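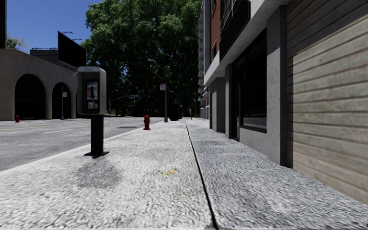
遥控示范究竟示范了什么,是路径还是操作者对路径的取舍,前一轮审稿意见认为原稿没有交代清楚;意见还指出,如果操作者只凭一路前视画面驾驶,那么示范数据里的动作必然掺有画面以外的判断,直接拿来做行为克隆会把这部分判断当成噪声。本节按这一意见重写,先给出示范任务与采集接口,再说明动作标签的时间对齐、干预片段的处理和数据筛选。

**图 3** Redomholm 场景中的一段人行道,Trondura 渲染。左前方为立柱式公用电话,路缘前方有红色消火栓,右侧为临街建筑,一条伸缩缝沿人行道纵向延伸。

## 4 仿真人行道上的遥控示范

### 4.1 任务设定

示范任务为人行道单向通行。机器人从起点出发,沿人行道行驶至同一街段内的目标点,途中不得驶下路缘,不得与固定设施、建筑立面或行人接触。目标点以相对方位和相对距离的形式给出,不提供全局地图,也不提供预先规划的中心线。操作者与策略得到的目标信息相同。

场景统一使用 Redomholm 街区。选择该街区的主要考虑是路缘设施的位置不规则。图 3 所示街段的可通行区域在几何上很宽,但靠路缘一侧有公用电话和消火栓,靠建筑一侧有壁柱和退进的门洞,两侧都不适合贴边行驶。操作者在这类街段上通常选择中间偏建筑一侧的路线,经过门洞时再略向外让。这种让行在占据栅格上没有对应的障碍物,属于操作者对门洞处可能有人走出的预判,也是手写代价函数较难覆盖的部分。

光照在本任务中不作为独立变量,但会影响示范质量。图 3 中公用电话的阴影落在人行道上,向左下方延伸,建筑根部另有一条阴影带。早期试采时,部分操作者会绕开地面上较深的阴影,部分操作者直接驶过,两种做法都能到达目标。若不加区分地混合训练,策略在阴影边缘会输出两种转向的平均值,表现为短暂的犹豫和低速摆动。对此我们没有在训练端做特殊处理,只在操作规程中统一规定:阴影、路面色差和伸缩缝一律视为可通行,操作者不得为其改变航向。地面上的小块散落物也按可通行处理,除非其高度在画面中明显可辨。

### 4.2 遥控接口

操作者通过 Kuroda 遥控终端驾驶。终端左侧拨杆给出线速度指令,右侧拨杆给出角速度指令,两者均为连续量,回中时指令为零。拨杆设有死区,死区以内的读数在记录时保留原值,在发送给机器人时置零。保留原值的目的在于事后检查操作者是否已有转向意图而未越过死区,这类样本在直行段中并不少见。

终端屏幕显示一路前视画面,叠加目标方位箭头和当前速度。我们有意不显示俯视图。在预实验中,提供俯视图的操作者明显减少了对前视画面的注视,其轨迹更平滑,但轨迹中的转向时机与前视画面内容的对应关系变弱。对于仅以前视画面为输入的策略,这类示范的可学性较差。换言之,接口的信息量应当向策略的输入对齐,即使这会降低示范本身的效率。

完全对齐并不现实。操作者拥有记忆,可以利用若干秒之前看到而此刻已移出画面的物体。以图 3 的视角为例,公用电话位于左前方,机器人继续前进时,它会先于碰撞风险解除而离开视野。操作者在这一阶段仍保持右偏,而单帧策略已看不到保持右偏的理由。审稿意见所称“画面以外的判断”,我们认为大部分属于这一类。4.4 节采用短时历史输入来处理,其余部分由干预数据补充。

每次示范开始前,操作者先在一段无目标的直道上自由驾驶,熟悉拨杆手感,这一段不记录。示范途中允许停车,允许后退,不允许重置。发生碰撞或驶下路缘时,该次示范立即终止并标记为失败,失败前的数据仍写入存储,供后续分析使用。

### 4.3 动作标签与时间对齐

设仿真时刻 t 的前视图像为 o(t),目标向量为 g(t),操作者在终端上给出的指令为 u(t)。由于编码、传输和人的反应都需要时间,u(t) 对应的观测早于 o(t)。若直接以 (o(t), g(t)) 为输入、u(t) 为标签,策略会学到一个系统性滞后的控制律:在障碍物前转向偏晚,在障碍物后回正也偏晚。低速时影响有限,速度升高后滞后与机器人自身动力学叠加,容易引起横向振荡。

我们将总延迟拆为两部分。链路延迟 d₁ 由 Trondura 写入每帧的时间戳与 Kuroda 终端的显示时间戳相减得到,逐帧可测。反应延迟 d₂ 因人而异,也因情境而异,只能估计。估计方法如下:在候选延迟集合上,对每名操作者分别计算指令角速度与期望角速度之间的互相关,期望角速度由机器人到最近障碍物的方位变化推得,取互相关最大处作为该操作者的 d₂。对齐后的训练样本为

(o(t), g(t)) → u(t + d₁ + d₂)

该方法假定 d₂ 在一次示范中不变。对于消火栓、公用电话等提前可见的固定设施,操作者往往在反应需要发生之前就已开始转向,估得的 d₂ 偏小,个别示范甚至为负。我们将负值截断为零,没有再做修正。行人突然改变方向的片段则相反,实际反应延迟偏大。两类片段若分别估计 d₂,理论上更准确,但需要先对片段做情境标注,标注本身引入的误差在我们的数据上抵消了收益,因此正文结果均使用每人一个 d₂ 的简单方案。

停车样本需要单独说明。示范中有相当一部分时间机器人静止,原因包括等待行人通过、操作者犹豫以及拨杆短暂回中。全部保留会使策略倾向于输出零速度,并且一旦停下便难以重新起步。我们仅对静止段做下采样:静止段首尾各保留 2 秒,中间部分丢弃。首段保留停车决策,尾段保留起步决策,二者都包含有效的因果信息。

### 4.4 策略输入与训练目标

策略 Tusix 以短时图像历史、目标向量和上一时刻动作为输入,输出未来一段时间内的动作序列。图像历史按固定间隔采样,各帧共享编码器,特征经时间注意力融合后与目标向量拼接。上一时刻动作在训练时以一定概率置零,用以抑制策略复制自身输出的倾向。该倾向在直行段上几乎不影响误差指标,只有在闭环运行时才显现为不响应障碍物的匀速直行。

训练损失由动作序列的逐点误差与一项平滑正则组成。逐点误差对近端动作赋予较大权重,对远端动作权重递减。角速度误差的权重高于线速度误差,依据是同样幅度的误差下,前者造成的横向偏移更难在人行道宽度内恢复。我们没有使用对抗损失或扩散式动作头。预实验表明,在统一操作规程之后,多峰现象主要残留在正前方障碍物的左右绕行选择上,而这一选择可以通过干预数据加以约束。

图像增强包括亮度、对比度和色温扰动,以及小幅度的水平平移。水平平移后按相机几何关系同步修正角速度标签。我们没有采用水平翻转。翻转在图像层面成立,但路缘与建筑的左右关系会随之互换,操作者对两侧所留的余量并不对称,翻转后的标签与真实操作习惯不符。若部署场景包含道路两侧的人行道,应分别采集示范。

### 4.5 干预示范

仅用完整示范训练的策略在闭环运行时会逐渐偏离示范分布。偏离后的状态在示范中很少出现,因为熟练的操作者不会让机器人进入那样的位置。我们采用在线干预的方式补充数据:策略自主行驶,操作者握持终端监视,认为有必要时推动任意一根拨杆即接管控制,松开拨杆后控制权交还策略。

接管与交还均不设确认步骤。早先的版本要求按键确认,结果是操作者倾向于接管之后一直驾驶到终点,干预片段被拉长,其中大部分内容与完整示范重复。取消确认后,干预变短,起点也更接近偏离开始的位置。代价是误触增加。误触片段的特征是拨杆位移小、持续时间短且前后轨迹无明显变化,由脚本初筛后人工复核剔除。

每个干预片段分为三部分使用。接管前的一小段属于策略的错误行为,不作为正样本,仅用于训练一个辅助的偏离预测头。接管后至航向恢复正常为纠正段,以较高权重进入训练。航向恢复后至交还为普通段,权重与完整示范相同。纠正段的终点依据横向误差和航向误差同时低于阈值来判定,阈值在验证集上选定后固定。

需要指出的是,干预时刻本身带有操作者的主观容忍度。谨慎的操作者在机器人离消火栓尚远时便接管,另一些操作者会等到接近时才接管。前者的纠正段幅度小而数量多,后者相反。我们按操作者对纠正段总权重做归一化,避免接管频繁者主导训练。归一化并不能消除容忍度差异,只限制了它对梯度的影响。

### 4.6 数据筛选与划分

完整示范共采集 1,629 次,干预片段剔除误触后保留 269 个。完整示范的筛选分两步进行。第一步剔除技术性异常,包括时间戳不连续、画面冻结和终端断连。第二步剔除违反操作规程的示范,主要为因阴影或路面色差改变航向,以及在无行人、无障碍的路段无故停车。筛选后用于训练的完整示范超过 1,000 次,其余通过筛选的示范用于验证和测试。

第二步筛选存在循环论证的风险。如果把所有看上去不理想的示范都剔除,得到的数据会过于整齐,策略的测试误差随之降低,而闭环表现未必改善。为此,规程违反的判定仅依据成文条目,不看示范轨迹是否平滑,也不看最终是否到达目标。到达目标但违规的示范予以剔除,绕行较远但合规的示范予以保留。发生碰撞的示范不进入行为克隆训练,其碰撞前数据用于偏离预测头。

训练集、验证集与测试集按街段划分,同一街段的示范不跨集合。按示范随机划分会使同一公用电话、同一门洞同时出现在训练与测试中,策略可以依靠记忆特定立面来选择航向,测试误差因此偏低。图 3 所在街段归入测试集,训练过程中未使用该街段的任何示范或干预片段。

### 4.7 局限

本节的采集全部在仿真中完成。Trondura 渲染的路面带有骨料纹理和伸缩缝,但机器人经过时轮地接触按理想平面计算,操作者不会感到颠簸,也不会因颠簸减速。示范中的速度因此可能高于同一操作者在真实人行道上愿意采用的速度。若将策略迁移到实车,线速度输出需要重新标定,或在实车上补采一批低速示范。

另一项局限来自遥控本身。操作者隔着屏幕驾驶,对路缘距离的估计主要依赖画面下方的路缘走向,当路缘移出视野后,操作者普遍向建筑一侧多留出余量。策略学到了同样的余量。在宽阔街段上这没有实际影响,在狭窄街段上则会使机器人过于靠近门洞。增加侧视画面可以改善示范,但按照 4.2 节的对齐原则,策略输入也应相应增加一路,训练与推理的开销需要重新评估。

关于审稿意见提出的路径与取舍之分,现有数据只能给出部分回答。对齐、历史输入和干预示范降低了画面以外的判断对标签的影响,但操作者为何在某一门洞前外让、在另一门洞前不让,仍无法仅凭拨杆读数判定。我们在终端上保留了语音标注通道,操作者可以在不松开拨杆的情况下口述意图。该通道的录音目前只用于核对规程违反的判定,未进入训练。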